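Spent most of Saturday on the kitchen table top, so a thread on it. Mostly for my own records, and for Zuweira Issahaku, who asked how I was going to deal with hers.

1/ The table came with the apartment on Mellor. The previous tenants left it and I've eaten off it for 4 years without doing a thing to it. Mug rings, a patch of candle wax, a sticky area at the end where the cereal gets poured.

2/ Step one was clearing it. Mail, chargers, two jars of screws, a bowl of limes. All of it went on the bed, which gave me a deadline of bedtime.

3/ Wax next. Old bank card held flat, pushed along the grain. It lifts in flakes if you go slow. I went too fast near the corner and left a small scratch. You can feel it with a fingernail, but I'm leaving it.

4/ Then dish soap in warm water, cloth wrung out hard. Wipe, rinse the cloth, wipe again, dry with a towel right away. Three rounds of that before the towel stopped coming up gray.

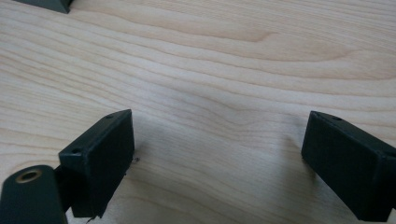 5/ Grain direction matters more than I expected. I'd always wiped in circles. On this top the lines run mostly side to side but they bend a lot - there's a shallow V through the middle and an arch further up where the darker lines bunch together. I stopped trying to follow every curve and just went left to right.

6/ For the mug rings I used very fine sandpaper, by hand, light pressure. Shoaib Magsi said to skip the sander completely and I'm glad I listened. Two rings came out. The third is fainter, and a placemat covers it.

7/ Wipe off the dust, wait, wipe again. I waited some 30 minutes between wipes and did the dishes.

8/ For the finish I had half a tin of Braridis clear wax left over from the bookshelf. Thin coat, old T-shirt, let it sit, buff. If it feels tacky after buffing you used too much. I used too much on the first third of the table and had to go back over it.

9/ Cost: 13 dollars, for the sandpaper and a pack of cloths from Flana. The wax I already had. A new table the same size at Jirkport was 508 before delivery, and I didn't like the legs.

10/ I like a pale top in that kitchen. The window faces north and the room gets dim early, so I wasn't going to stain it darker. Shoaib thinks walnut stain would hide the rings. He's probably right, and he can do that to his own table.
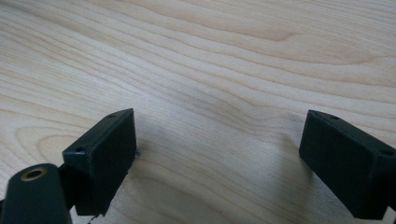 Tabletop, blond wood, wavy grain.

11/ A couple of people asked if it's solid or veneer. I haven't found out. I looked at the edge with a flashlight and couldn't decide, so I sanded as if it were veneer, meaning very little.

12/ Rules for the house now: coasters, and no candles without a plate under them. Cereal gets poured at the counter.

13/ Zuweira, yours has that thick glossy coating, so don't start with sandpaper. Try the soap first and send me a picture of what's left. I have plenty of cloths if you want to come get some.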